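Caught Evangelia Psarras between a hearing and a train, so this is shorter than planned. She has spent 9 years on licensing law, mostly the part nobody reads: the clause that lets a city refuse a permit for a film, a play or an exhibition on grounds of "public decency." Her book on it, *The Kiletti Refusals*, came out in May.

First question, the obvious one. What is decency, in law?

"No idea," she said. "I've read 293 refusal letters and I couldn't tell you. Most of them don't define it. They say the work 'would offend', and then a comma, and then the signature."

Offend who?

"The resident. Always the resident, singular. A very delicate person who walks past every theater in town and goes into all of them."

The letters come from the Kiletti city archive. She got at them through a records request that was turned down 2 times before it went through. Some are only a line long. One, for a puppet show, runs to eight pages and quotes the script so fully that she thinks the clerk must have enjoyed typing it.

I asked about the Tumach case, since that's the one people have heard of. Short version - a gallery called Tumach wanted to hang a set of nude drawings in a window facing the street. Permit refused. Gallery hung them anyway, facing inward, so that anyone outside saw the backs of the frames. Fined all the same.

"What I like about Tumach is the judge had to say what the harm was," Psarras said. "There wasn't a visible body. So the harm became knowing. People on the sidewalk knew what was on the other side, and the court said that was enough. Read it slowly and it's a frightening page."

She doesn't think it would be decided that way now. She doesn't think it's safe to assume so either. The ruling has never been overturned, only ignored, and a ruling that's been ignored can be picked up again by any lawyer having a bad week.

So scrap the clause? Here she got careful.

"I used to say yes. Then I worked on Listimska." That was a club, closed under the same wording, where the complaints weren't about taste at all. Performers had been filmed in a changing room without thier consent and the footage was projected during the show. "The city reached for decency because it was the word lying closest. What they had was a privacy case and a labor case. They won on the wrong law. I was glad they won. I'm still annoyed."

Her fix is narrow. Make the city name a person and an injury. If it can't do either, the permit issues. Time limit of 8 days for the decision, because a refusal that comes after opening night is just a fine with a nicer letterhead.

Would that have saved the Tumach drawings? "Yes." The puppets? "God, yes."

And works meant for kids, or that kids might wander into? She'd leave that to age limits, posted at the door, and says most venues do it already with out being told.

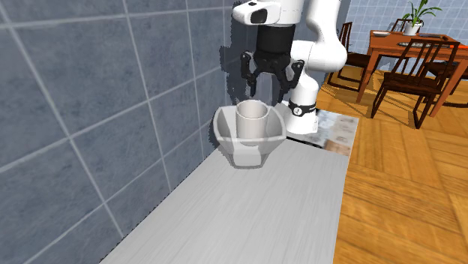 Thanasis Zacharopoulos thinks the narrow test would fail in the first month. Cities would just find a person, he told me by phone; there is always one willing to sign, and then the delicate resident has a name and a lawyer. He would rather keep the clause vague and make it expensive to use, with costs paid to the artist every time a refusal is reversed.

I put that to Psarras. She laughed, said costs were fine, she'd take costs as well. But she wouldn't give up the named injury. "If somebody signs, I can cross-examine them. I can't cross-examine a comma."

Next is a paper on the Triantafyllou appeal, which turns on whether a song with no words can be obscene. She has almost finished it. Her train was on the board by then and she was already standing, bag on one shoulder, looking for her ticket.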